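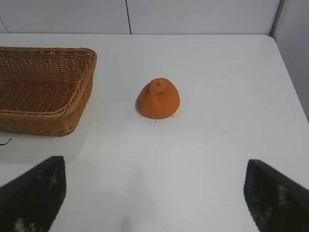
Cesta trenzada y fruta sobre la mesa.

Abonos y entradas para la nueva temporada de balonmano

El plazo de renovación de abonos del Balonmano Kinport se abre en septiembre y se cierra el último día del mes a las 20:00. En octubre salen a la venta los asientos que queden libres, primero para la lista de espera y después para el público general. El primer partido en casa será contra el Brekthorpe, que la temporada pasada terminó dos puestos por encima en la clasificación y nos ganó en los dos encuentros.

El pabellón tiene este año 339 asientos numerados. Son menos que la temporada anterior, porque la grada del fondo norte se ha rehecho con escalones más anchos y una salida nueva hacia los vestuarios. Quien tenía asiento en esa zona recibirá un correo con dos opciones de recolocación, una en el lateral, filas altas, y otra en el fondo sur. Hay que contestar a ese correo aunque se quiera dejar el abono. Si no hay respuesta, el asiento asignado por defecto será el del fondo sur.

El abono de adulto cuesta 80 euros en los fondos y sube a 200 en el lateral central, filas uno a cuatro. El juvenil y el de mayores de 65 quedan en 62 euros en cualquier zona que no sea el lateral central, donde no hay descuento. Los menores de seis años entran gratis si no ocupan asiento. Los precios incluyen todos los partidos de liga del primer equipo femenino y del masculino. La copa va aparte, como siempre, con una reserva de 48 horas para que cada abonado compre su sitio habitual antes de que se ponga a la venta.

La renovación se hace por la web o en la taquilla de la calle lateral, que en septiembre abre por las tardes de 17:30 a 20:00. Para renovar por la web hace falta el número de abonado, que está en el reverso del carné, y el correo con el que se hizo el alta. Si el correo ya no se usa, hay que pasar por taquilla con un documento de identidad. Por teléfono no se cambian datos.

El pago puede hacerse de una vez o en dos partes iguales, la segunda en enero. El abono fraccionado no tiene recargo, pero el carné se bloquea si el segundo recibo viene devuelto y no se regulariza en quince días. El año pasado hubo varios casos de carnés bloqueados en la puerta por recibos devueltos tras un cambio de cuenta, así que conviene revisar los datos bancarios al renovar.
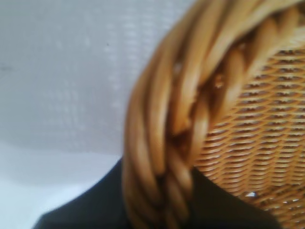 ¿Puedo ceder mi asiento a otra persona si no voy a un partido?
La cesión se hace desde la zona de abonados de la web, hasta dos horas antes del comienzo. La persona que recibe el asiento necesita un correo para que le llegue la entrada, y el carné del titular queda sin validez para ese partido. Un abono juvenil solo se puede ceder a otro menor. Si se quiere ceder a un adulto, se paga en taquilla la diferencia con la entrada normal.

Hay también una opción de devolver el asiento al club para que lo ponga a la venta. Si se vende, al abonado se le apunta la mitad del importe como saldo para la renovación siguiente. El saldo no se cobra en metálico ni se pasa a otro abonado. En los partidos con el aforo ya vendido esta opción se cierra más tarde, una hora antes del comienzo.

Entradas sueltas

Las entradas de cada partido saldrán a la venta diez días antes, a las 10:00, en la web y en taquilla. Cada comprador puede llevarse un máximo de seis. Para el derbi con el Brekthorpe el máximo baja a cuatro, y una parte del fondo sur se reserva a la afición visitante, que compra a través de su propio club. Los abonados recolocados en el fondo sur no se ven afectados, la reserva empieza a partir de la fila siete.

Los grupos escolares y los equipos de base de otros clubes pueden pedir entradas a precio reducido escribiendo a la oficina con una semana de margen. Hay que indicar el número de menores y de acompañantes y un teléfono de contacto. Rhys Tipoki lleva este año las peticiones de grupos y contesta por las mañanas.

Las puertas se abrirán una hora antes del partido. La entrada al lateral es por la puerta 1 y la de los dos fondos por la puerta 3. La puerta 2 queda para equipos, árbitros y sillas de ruedas. El espacio para sillas de ruedas está a pie de pista, junto al banquillo visitante, y la entrada del acompañante es gratuita, pero hay que reservarla porque caben pocas sillas y el año pasado se llenó en los partidos de primavera.

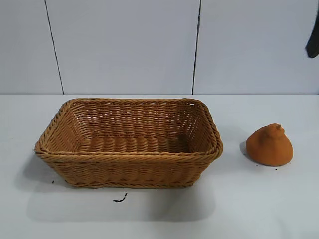

Hằng Quan escribe que lleva cinco temporadas en el fondo norte, que no le importa cambiar de asiento, y que lo que le gustaría es seguir junto a las mismas personas con las que ha visto los partidos hasta ahora. Pide que la recolocación se pueda hacer por grupos y que se avise con tiempo de los asientos propuestos.

La oficina ha aceptado la propuesta. Los abonados del fondo norte que quieran ir juntos pueden enviar un solo correo con los números de abonado de todos, hasta un máximo de ocho, antes de empezar a renovar. Se buscarán asientos seguidos y, si no los hay, en dos filas contiguas. Los grupos se atienden por orden de llegada. Una vez asignados los asientos, cada persona renueva y paga lo suyo por separado.

Otras cosas del comienzo de temporada

El carné de plástico del año pasado sigue valiendo. Se recarga al renovar y no hace falta recoger uno nuevo. El duplicado por pérdida se pide en taquilla y tarda un par de días. Quien prefiera llevarlo en el móvil puede descargarlo de la zona de abonados, pero entonces el de plástico deja de abrir el torno.

El calendario completo de la liga está pendiente de los horarios de los tres primeros partidos fuera. En cuanto lleguen se publicarán en la web y en el tablón de la taquilla. Ginevra Caruso recoge ya los nombres para el autobús al primer desplazamiento, con salida desde la puerta 1 del pabellón a las 15:15.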